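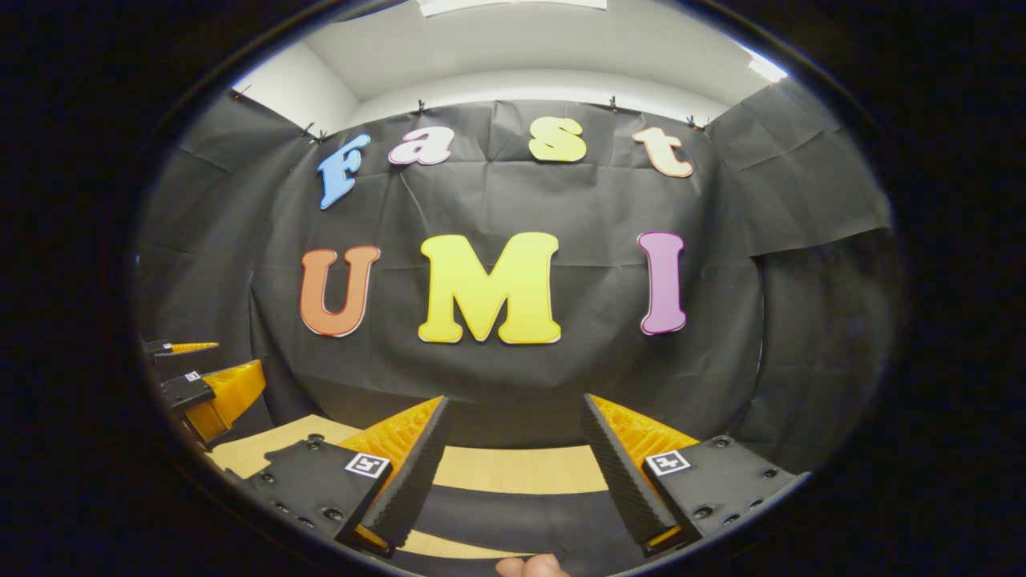
我们镇议会从九月开始，要重新讨论Jorkthorpe的公共汽车和人行道的问题。我住在这里已经10年，每天走路去车站，所以对这个计划很关心。现在从Aguiar街到Zamville广场只有2条公交线，晚上七点以后就没有车了。议会的草案说，明年要增加一条晚间线路，还要修好河边那段人行道，长度是700米。我觉得这个方向是对的，但是草案的文字很难读，一共39页，地图放在最后，路名也印得很小。如果通知的标题能像黑色背景上那些彩色的大字母一样，橙色、粉色、浅蓝色，远远就看得清楚，可能会有更多居民停下来看一看。

关于钱的部分，我读了两遍。修人行道的费用由镇的预算来付，晚间线路要和Irkinon公司签合同，先试行一年。合同里还没有写清楚，如果乘客太少，线路会不会马上取消。我问过议会的办公室，他们回答说，这一点会在公开会议上讨论。另外，Aguiar街的路口现在没有红绿灯，老人和推婴儿车的人过马路要等很久。草案只说“将来考虑”，没有给出时间。我希望这一次能写一个具体的月份。

公开会议晚上六点半在Zamville广场旁边的图书馆二楼举行，不需要报名。不方便来的居民，可以把意见写在纸上，放进图书馆门口的信箱，用中文或者英文写都可以。请写上您住的街道名字，门牌号不用写。草案的纸本在图书馆的服务台可以借看，但是不能带回家。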